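### 4.2 Why people keep a leaf pattern

We mailed 621 households in Brelent and Sterska and asked, quite simply, what hung on their walls and how long it had been there. People wrote back at far greater length than we had hoped – some with the whole history of a hallway, aunts and all – and plant patterns came up again and again in the letters from both towns.
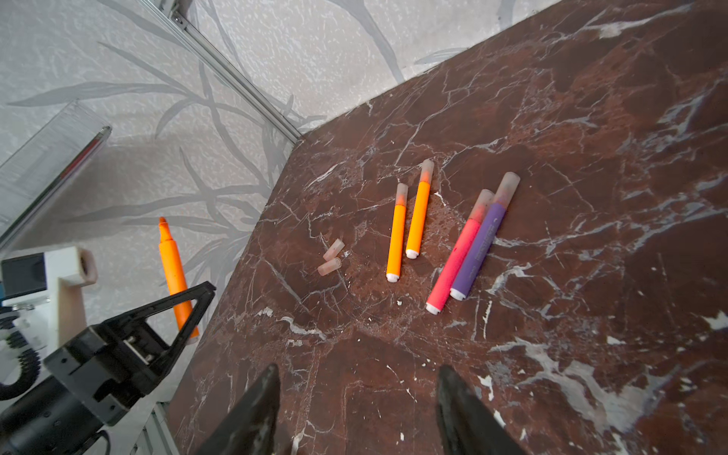 Bożena Brzozowska objected at the July reading that we were mixing up liking a pattern with putting up with it, and that a renter who keeps the old paper may just dread the scraping. We took this to heart and went back to 80 of the households with 2 further questions.

Their answers gave us a good deal to think over. Owners mostly spoke of color and renters of wear, but both groups were fond of patterns that didn't ask to be looked at all day. Long, slender gray leaves and branching stems on a pale ground, drawn large, are close to what many of them had in mind, while small, busy flowers were more often called tiring.
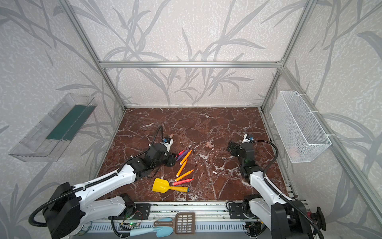 Cost mattered less than we expected in Sterska, where several families had painted over a perfectly sound paper within a year of hanging it. We return to them in Section 5. A large gray leaf print can also sit beside a strongly veined surface, as in Figure 3.
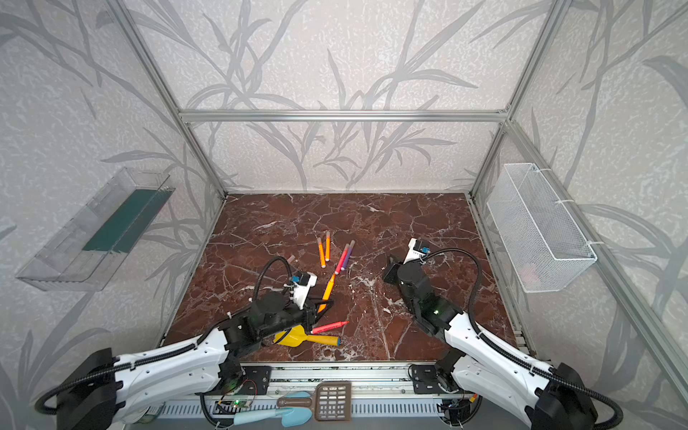
**Figure 3.** Large gray branch-and-leaf print on white, with dark veined marble.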